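Workshop notebook, flags and banners bench
August 30, 2018

Carried on with the Venance banner. Lining is off along the hoist side and the first 12 stitches of the old repair are out. The repair thread is a hard modern polyester and it has cut into the silk at both corners, so the rest of it needs to come out too. Lăcrămioara wants to keep a short length of it in a bag with the paperwork. Bagged and labelled.

The motto. Rodica went back through the society's minute book and the wording agreed in June 1921 is not the wording on the banner. The minutes have the French line first and the dialect line under it. On the banner the dialect line is on top and in bigger letters. Either the painter changed it or there was a later meeting we haven't got. Pages are missing after folio 171, so it may never be settled. For the label I have put "wording as painted" and left it there. Mircea thinks we should say more about the two languages. I think that belongs in the catalogue and he can write it.

Blue ground: tested two threads from the seam allowance. Some colour came away on the damp blotter with both, more with the second. No wet cleaning, then. Vacuum through net on the lowest setting, front only, and stop at the painted area.

Lultitz pennant came out of the press this morning. The creases at the fly end are better, still visible in side light. Put it back for another 5 days with a fresh blotter. Ionuț to change the weights round, as the left one was sitting on the fringe.

Phoned Kondham about the support fabric. They have the cream but not the dark blue, and the dark blue is what we want. Two weeks if they dye to order. Told them to go ahead with roughly double what we need, as the Jiang family flag will want the same shade if the loan is agreed. No news on the loan. Luminița is writing to them again.

Display height for the Venance banner still open. Mircea wants it high, the way it was carried. I would have it lower and tilted back on a board, so the pole sleeve takes no load and people can read both lines.

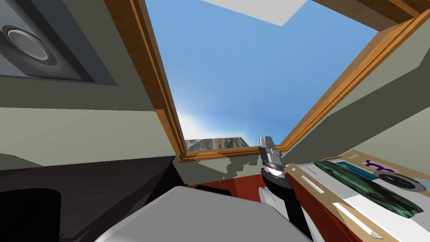
Luminița Ghiță

Later. Talked to Mircea and we have settled on the tilted board, padded, covered in undyed cotton. Light level to be kept down and the banner turned over to the replica after the first half of the run. The replica needs its motto in the same order as the original, mistakes and all. Rodica is tracing the lettering.

To do: finish taking out the polyester, photograph the back before the lining goes on again, order fine pins. Ask Lăcrămioara where the old pole finial went. It is on the accession card and not on the shelf.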